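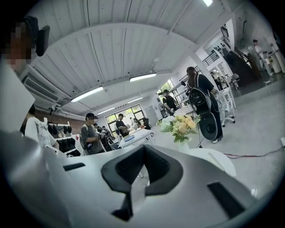 Fault Technician, Hand-Held Grippers and Backpack Rigs

Reveck, Clongate site
Full time, on site
Posted 7 February 2024

Reveck is hiring a technician to take over fault finding and safety checks on our hand-held grippers and the backpack rigs used with them. Operators carry this equipment for most of a shift, and what they record is used to train robot arms.

The position was created after a failure in December. A battery in one of the backpack rigs overheated during a session. The operator felt it through the shoulder straps, took the rig off and put it on the floor. She was not hurt. The pack had a worn cable at the point where it leaves the housing, and the wear had been written up on a paper sheet two shifts earlier. The sheet was not read before the rig went out again.

When we went back through the logs we also found 31 sessions in which a gripper had lost sync with its rig and kept recording. The operators had no warning. We had to throw out 652 recordings.

All rigs were pulled and rewired before work started again. The sync fault is still open and will be your first job.

What you will do

Inspect every gripper and rig before it is issued, and sign for it.
Take equipment out of use when it fails a check. You will not need a manager's approval for this.
Find the cause of the sync fault and write it up.
Replace worn pads, cables, straps and connectors.
Move the fault log off paper.
Keep floor cables clear of the areas where operators walk. We have had 3 trips reported, all on power leads.
Train new operators on what to do if a pack gets hot, smells or swells.

What we need from you

Two years or more repairing electronics or small electromechanical equipment
Safe handling of lithium battery packs
Able to solder, crimp and read a wiring diagram
Able to read a log file and pull out what matters (some Python helps)
Clear written English
Able to lift 40 pounds

Experience with robots is useful but we can teach that part. A degree is not required.

Hours and conditions

Day shift, with one late shift every other week. The studio is a shared open space with a mezzanine and stairs, and it gets busy when several operators are working. Tools and safety shoes are supplied. There is a tool allowance of $200 a year for anything you prefer to buy yourself.

You will report to Hongjun Kong, operations lead. Ziad Aoun handles the recordings and will work with you on the sync fault.

How to apply

Send a resume and a short account of a fault you traced, including anything you got wrong along the way, to Hongjun Kong at the Clongate office. Interviews are in person and include a bench test with a faulty gripper. We pay for the time spent on the test.

No agencies, please.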